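Some things I learned from running a guild for five years, now that I manage people for a living. A thread.

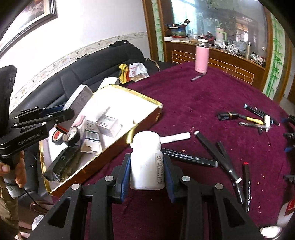 Natnael Ejigu
Operations lead at Pratico. Former raid leader.

1/ I ran a guild called Maltham through most of my twenties. At the peak we had 648 names on the roster. Maybe a tenth of them ever said a word in chat.

2/ The quiet ones kept it going. They farmed the potions, filled the bank and logged off. I didn't learn most of their names until they quit.

3/ I see the same split at work. Every team has a few people who talk in meetings and a few who close the tickets. Sometimes they overlap. I check the tickets first.

4/ Loot was the hardest part. We tried three systems. Points, dice, and me deciding. Everyone hated me deciding, including me. Points won because you could look up your number at 2 a.m. and not need to ask anyone.

5/ Pay bands are points. If people can't look up the number they assume it's dice.

6/ Our best healer left in February over a pair of boots. I thought it was silly. Then I read back through the logs and saw she had passed on gear for 5 months straight. The boots were just when she said it out loud.

7/ When somebody at Pratico gets upset over a small thing now, I go read the logs.

8/ Bastley, the guild that beat us to every boss on the server, had worse players. I still think so. But they started on time and took a ten minute break - we never did either.

9/ Someone asked if I still play. A little. I have a fisherman on Tawfik with 2000 trout in the bank and no guild tag. He doesn't answer whispers.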